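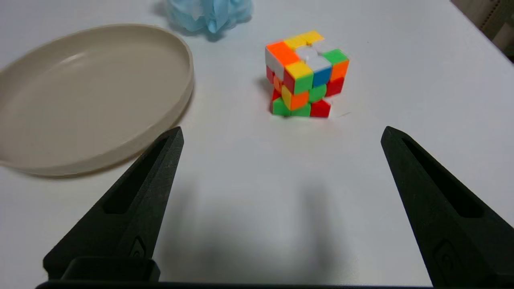
Ticket 2280: gripper closes late during hand-guided demos
Project: Jurnance tabletop tasks
Station: Cokbridge bench
Status: resolved, watching

Original report
Recording the "cube onto plate" task with the leader arm. When I squeeze the trigger, the fingers on the follower close late, and by then I've already started to lift. The fingers come up with nothing between them. Arm joints track great, only the gripper lags. It happens on more than half of my takes. Restarting the Zelik teleop app clears it for a little while and then it creeps back.

Log, 9:40 am
Thanks for such a clear report! Played back one of your takes next to the command log. The trigger signal leaves the leader right on time and reaches the follower 116 ms later. Arm joint commands in the same take show 26 ms. So the two streams are going different ways somewhere, good clue.

Log, 10:25 am
Swapped the USB cable on the leader. No change. Moved the wrist camera to its own port. No change either, but leave it there, the video is smoother.

Log, 11:10 am
Found it, and I'm pretty excited about this one! Gripper commands were going through the smoothing filter left over from the Farquharson demos, where we wanted slow, gentle closing on soft stuff. The filter window gets longer the more takes you record in one session, which explains why a restart helped. Arm joints skip that filter completely.

Fix
1. Quit the teleop app.
2. In the station settings, set gripper smoothing to off.
3. Zero the trigger with the leader hand fully open.
4. Start again and squeeze a few times in free air before going near the cube.

Log, 2:15 pm
Gripper now matches the arm, and it feels wonderful to drive. You can pinch a cube with its layers twisted out of line and feel your way onto two flat sides. If the layers slip while you're lifting, keep the take and tag it "slip". Those are useful for training.

Reporter, 3:50 pm
Works! Did a long session with no drift at all. What about the 113 takes I already saved?

Reply, 4:05 pm
Keep the ones where the grasp held, but put them in a separate folder marked "late gripper" so they don't get mixed with the new ones. Drop the rest. Leaving this open overnight in case the lag comes back.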